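Osness breakfast buffet - eggs dry by 8, is it the tray or the timing?

Forum: Self-catering and small hotels > Kitchens and breakfast

hilltop_rooms
Took the lease on a 19-room place in Osness in September. Scrambled eggs go out at 7:00 in a full-depth steam pan, water bath underneath, lid on. By 8:00 the bottom layer is rubber and there is liquid in the corners. Batch is 100 eggs with 300 ml of cream. Thermostat on the bath is a Dramono dial with no numbers on it, only low, medium and high. I run medium. Is this fixable or do I go to cooked to order?

pan_and_lid
Batch size. Split it into four and send out a half-depth pan every 20 minutes. Pull the eggs while they still look underdone, they keep cooking in the pan.

Brurkance
Disagree that it's only batch size. An unmarked dial tells you nothing. Put a probe in the eggs and log it every ten minutes for one service. You need to stay at or above 135 F for holding, and if medium is giving you 170 you have your answer.

hilltop_rooms
Probed this morning. 168 at 7:30, 174 at 8:00. Low gives 141 after an hour with the lid on, 129 with it off.

Brurkance
Then run low, keep the lid on between guests, and probe each pan. 129 is under the limit, so a pan left open can't stay out.

southcoast_b_and_b
I'd drop the buffet eggs. Guests on vacation want a fried egg made in front of them. One flat-top, one cook, 19 rooms is well within reach.

pan_and_lid
One cook on eggs for the whole service is one cook not doing toast, potatoes or plates. I've priced it both ways. A second induction unit cost me 820 installed and paid back slower than the smaller pans did.

southcoast_b_and_b
Payback depends on what you charge. We put the room rate up when we went to order and lost no repeat bookings.

Ibrahim
Also look at what you stir with. Metal spoons scrape the pan and break the curds down, and fine curds lose water faster. I switched to wood for the cooking stage and silicone for the line.
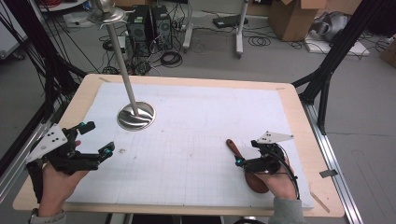 Wooden spoon, wide oval bowl.

Brurkance
Check your local code before wood goes anywhere near the line. My inspector accepts hardwood in the kitchen if it has no cracks and wrote up a split one. Spoon material is a minor variable next to 174 F.

Ibrahim
Agreed on the temperature. I said cooking stage, the line gets silicone.

hilltop_rooms
Ran low today with half-depth pans, 25 eggs each, 75 ml cream, lid on. 143 at the 20 minute mark. No liquid in the corners. Bottom layer still slightly firm on the last pan, which sat for 35 minutes after the rush ended.

pan_and_lid
Make the last one a 12-egg pan. What are you doing about the bacon?

hilltop_rooms
Oven, racks, 400 F. Bacon is fine. The beans are a separate thread.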